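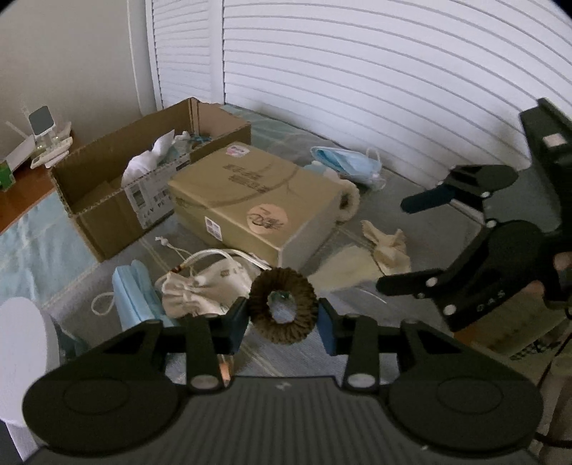 The tidying run on the small-items set is the part of this ticket I keep getting asked about, so I'm starting there. Trova's claim is that Flumby can clear a bedroom floor of mixed soft goods and sort them into bins by type, and the ticket was opened because our sort results don't match theirs. Look at what counts as an ordinary floor: a dark brown scrunchie held between two blue finger pads, face masks in a pile with another one lying by the closet doors, a drawstring pouch, an open carton with crumpled white stuff in it, cloth bunched up in one spot and spread flat in another. Any ten-year-old would sort that while talking about something else. I would like someone to show me the machine that does.

Ticket status: open
Product: Flumby, sorting module
Opened by: Olga Medina
Assigned to: Abelardo Benítez, Trova support
Priority: normal (I asked for high)

Print this page | E-mail this page

Entry 1 - Medina
Ran the stock sort routine, 300 picks on soft items, default settings. Hair ties and scrunchies get picked up fine and then don't come off the fingers. The arm goes to the bin, opens, waits, closes, and reports success with the thing still hanging there. The log says "placed." It was not placed. Also, anything spread flat on the mat gets skipped and does not show up in the log at all, so the final score looks better than it should.

Entry 2 - Benítez
Thanks for the report. Please wipe the finger pads with a dry cloth, confirm you are on the current release, and rerun. Fuzzy fabric can cling if the pads have picked up lint. Could you also send the open width you are using at release?

Entry 3 - Medina
Pads wiped. Release is current. Open width is the default, whatever that is - it isn't written down anywhere I can find. Reran a short batch of 35, scrunchies only. 12 still stuck at release, every one of them logged as placed.

I'd also point out that if I have to clean lint off the fingers before it can pick up laundry, then I have a new chore and still have the old one.

Entry 4 - Benítez
Understood on the lint. The default is the narrow setting. Please try the wide setting and turn on "shake at release" under Advanced. On the "placed" message: the module reports placed when the fingers open at the bin. It does not check whether the item has dropped. I have passed that along as a feature request.

Entry 5 - Medina
That isn't a feature request, it's the bug. A person who drops a sock in a drawer knows if it's stuck to their hand.

Wide setting plus shake: better. Scrunchies come off most of the time. The shake also flings masks. One went behind the carton and the routine marked the floor clear. Ear loops are a separate problem, they catch on the finger linkage and I have to stop the arm and pull them free myself.

Entry 6 - Benítez
For masks, please try the slow approach and a grip at the middle of the mask, away from the loops. For flat cloth, the module needs an edge or a fold it can pinch. If you lift one corner first, it should be detected.

Entry 7 - Medina
So I walk over, bend down and lift the corner of the cloth, and then the robot picks it up. Please read that back to yourself.

Slow approach does help with the loops. Fewer snags, no flinging. It also takes long enough per mask that I made lunch.

Aravena sent us a trial of the Drarnumov add-on in May and we had the same trouble with flat fabric there, so I don't think this is only a Trova problem. I think the demos are done with balled-up socks.

Entry 8 - Benítez
Fair point on the flat items. Engineering has confirmed that skipped items are left out of the score. The next release will list them separately. A drop check is being looked at, no date yet. Is it all right to close this as resolved with workaround?

Entry 9 - Medina
No. Current settings, for anyone who finds this by searching:
- open width: wide
- shake at release: on for hair ties, off for masks
- approach: slow
- flat cloth: pick it up yourself

Please leave the ticket open until "placed" means placed.

Status changed: open, awaiting release
Views: 1,781

We use cookies to keep you signed in and to remember your ticket filters. By continuing to use this site you accept our cookie notice.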